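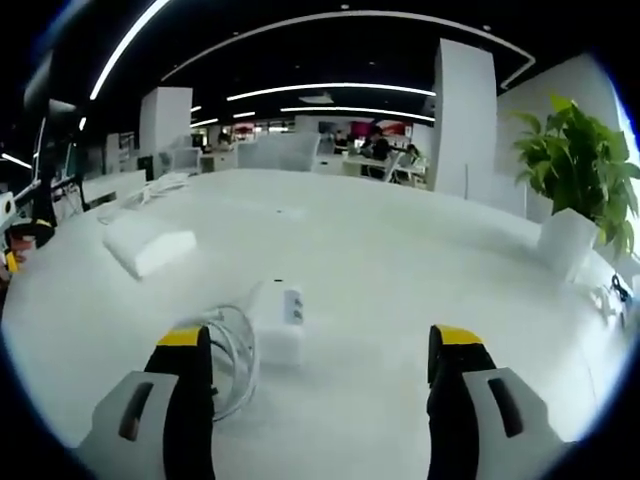
The Giltstead open day starts far too early if you're coming by bus from Trorkthorpe, but I'd been promised a proper look round the old mill and I wasn't going to miss it for the sake of a lie-in. It was worth every minute! The bottom two floors are still weaving blankets, and the top one has been let out as offices, which is where they sat us down for tea first. Big white tables, people busy at their desks, chargers and loops of thin white cable lying about like in any office, and then you put your hand flat on the wall and feel the looms going underneath you.

Our guide was Danuta Głowacki, who started here in the mending room at 20 and now runs it. She took us down the back stairs (mind the third step, it's worn to a dip) and straight into the noise. I'd thought I was ready for it. I wasn't — you have to shout into somebody's ear, and even then they mostly nod and smile. We were given foam earplugs, and I'd say put them in before the door opens.

The warping was my favourite part. Hundreds of threads come off the creel and have to lie side by side without crossing, and a woman called Lucyna Dudek was tying in a broken end so quickly that I asked her to do the next one slower. She did, bless her, and I still couldn't follow it. The pattern on the loom that morning was the Purba, a brown and cream check they've brought back for the autumn. It goes in the shop in October and I've already put my name down for one.

After that came the finishing shed, all steam and wet wool, where they wash the cloth to soften it. Eustaquio Olvera let us feel a piece before and after. The first was like a doormat, the second you'd happily sleep under.

Lunch was soup in the canteen, decent, though they ran out of rolls. The shop has a seconds bin by the till — I got a cot blanket with a pulled thread for my niece and had change from £40. Parking is tight and the last bus back goes at 3, so don't dawdle over the scarves like I did.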